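豹纹印花被说抄袭,一件春季T恤到底算不算照搬?

阅读时间:5分钟

我自己做一个很小的T恤牌子,三月上了一款春季印花,正面是一大片豹纹斑点,斑点中间空出一只茶壶的轮廓。一共印了70件,卖出去大半。

上周有人在一个专门挂抄袭的论坛发帖,说我这款照搬了Bratolico前年的一件衬衫。那件衬衫也是豹纹里空出一个器皿,不过空的是水罐,斑点方向是斜的,我的是竖的。帖子下面已经吵了好几页,有人说一模一样,有人说豹纹谁都能用,还有人翻出更早的Zelen围巾,说两家都是跟着围巾来的。

我画之前确实看过Zelen那条围巾,Bratolico的衬衫没见过。斑点是我自己用毛笔点的,扫描以后在电脑里拼的循环,原稿还在。

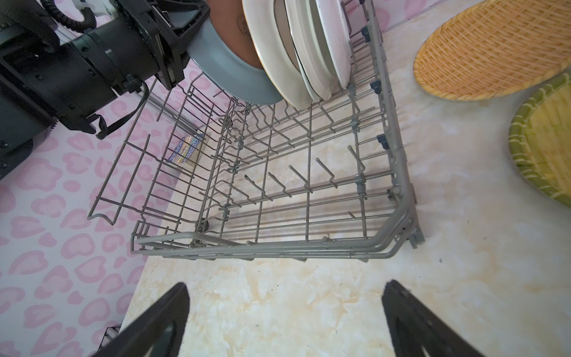 想问清楚的几件事

一是这种情况在法律上或者行业习惯里算不算抄。二是剩下的货要不要先下架。三是要不要去那个帖子里回应。Bratolico到现在没有联系过我,发帖的人看起来也不是他们公司的。

我没有请过律师,预算也有限,希望有做过印花或者处理过类似事情的人说说。

发帖人:半码布

————

灰线头

先说结论,单凭你写的这些,没人能替你判定,但可以把问题拆开看。

豹纹作为一种纹样,谁都可以画。受保护的是具体画出来的那一幅,斑点的形状、疏密、排列、配色,这些合在一起才构成一个作品。“豹纹里空出一个器皿”更接近一个想法,想法一般不在保护范围里。所以要比的是两张图本身,把两款正面图缩到同样大小,叠在一起看,斑点有没有成片重合。如果是各画各的,重合只会是零星几处。

我在一家印花工作室做了几年循环稿,见过真正的照搬,多数是直接扫别人的布,连接缝处的毛病都带过来。判断的时候我们先找接缝,再找那些长得怪的斑点,比如缺一角的、两个粘在一起的。怪斑点在两块布上出现在同一个位置,就很难解释。

你手上有毛笔原稿,这是最有用的东西。建议按下面的顺序整理:

1. 原稿正反面都拍下来,纸边也要拍进去,扫描文件保留最初的那一份,不要另存覆盖。

2. 把分层文件导出一份过程记录,从第一笔到定稿,每一步留一个版本。
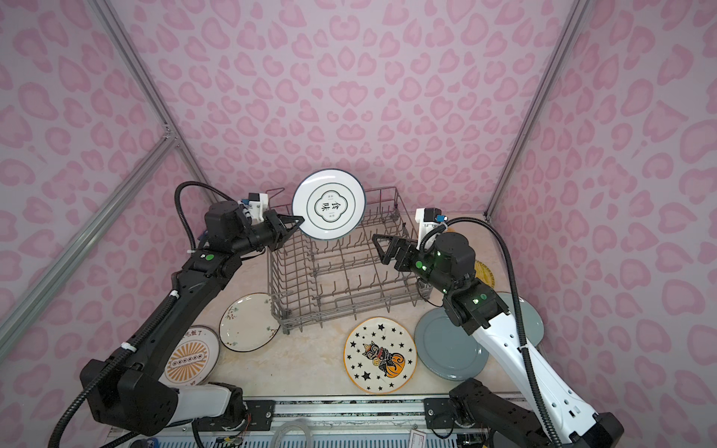

3. 和印厂的往来信息全部留底,打样确认、改色、付款都算。

4. 写一份简短的说明,参考过什么就写什么。Zelen的围巾你看过,就写看过。以后万一真有人来函,前后说法一致比什么都要紧。

至于下架,对方没有联系你,数量又这么小,我不会主动下架。不过也不要趁着有热度加印。等叠图比完,你自己心里有数了再决定。

关于围巾那一条,你要单独比一次。你既然看过,将来有争议时就不能说没接触过,相似程度就变得更重要。茶壶轮廓如果围巾上没有,问题不大;斑点的画法如果很近,下一批最好重画。

各地规定不一样,真收到律师函还是要找当地的人看,有些地方的行业协会有免费咨询时段,可以打电话问。

————

Keogh布店老顾客

豹纹满大街都是,沙发套、墙布、手机壳,哪一家没有。那种论坛就靠这个吃饭,不用理。
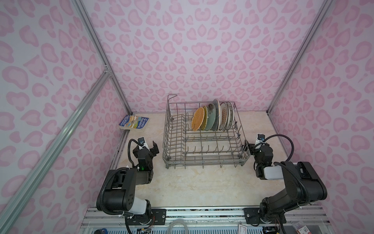
粉色豹纹墙面

我以前也买过一件被挂过的T恤,穿到现在,牌子也还开着。照卖就行。

————

三号纱

楼上说不用理,我不太同意。我的牌子前年被挂过一次,当时也想着不理,结果零售商看到帖子来问,我拿不出东西,Gruvcombe的市集摊位差点没续上。后来补材料花的时间比画图还长。

我的做法是在自己的页面发一条说明,不去论坛跟帖。内容就三段:图是谁画的,什么时候开始画的,原稿长什么样。附两三张过程图。别提发帖人,别用“碰瓷”这类词,也不要写“欢迎对比”,写了就等于请大家接着吵。我那条说明800字,现在看太长了,有人专门挑里面的句子截图。你写到一半的长度就够。

另外要不要主动给Bratolico写信,我问过同行,两种意见都有。我当时写了,很短,附了叠图,说如果他们有疑问可以直接找我。对方设计部回了一句收到,之后就没有下文。写信的坏处是万一他们本来没注意,你等于提醒了一遍。叠图确实差得远的话,写也无妨。 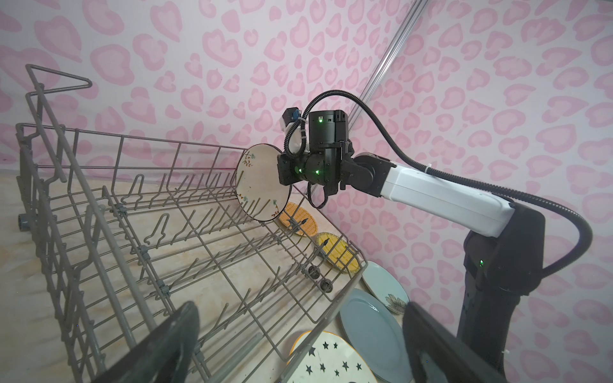

还有一点是配色。豹纹这类底子,大家第一眼记住的是颜色,斑点的形状反而没几个人细看。论坛上说一模一样的人,多半看的是缩略图。如果你们两家都是同一个色系,下一批换底色是最省事的办法,网版不用重做,印厂调一次墨就行。我那次换色的费用是50块一个色,各家不同,你问问。

轮廓也可以动一动。茶壶和水罐都有把有嘴,缩小以后很像。我会把壶换成别的东西,或者干脆去掉,只留斑点。

最后提醒一下,已经买了的客人可能会来问能不能退。提前想好怎么答复,同意退就都同意,别有的退有的不退。

————

读者留言

毛边:叠图的办法好用,我拿自己两款旧稿试了一下,同一个人画的都对不上几个点。

小满裁片:请问毛笔点的斑点扫描用多少精度?我每次扫出来边缘都发虚。

灰线头:回小满,先看原稿大小,小稿就往高里扫,边缘发虚多半是纸没压平。

路过的熨斗:那件水罐衬衫我有,斑点比较圆,中间是实心的。楼主的图能不能放上来看看?

半码布:谢谢各位。叠图做了,重合的很少,围巾那边还在比。说明正在写,写好了贴在自己页面。

————

相关内容

循环印花的接缝怎么藏
小批量T恤找印厂要问的事
收到设计侵权来函以后的处理步骤
市集摊位申请被要求提供原创证明怎么办
旧网版还能不能换色再印
参考和照搬的界线:几个老帖汇总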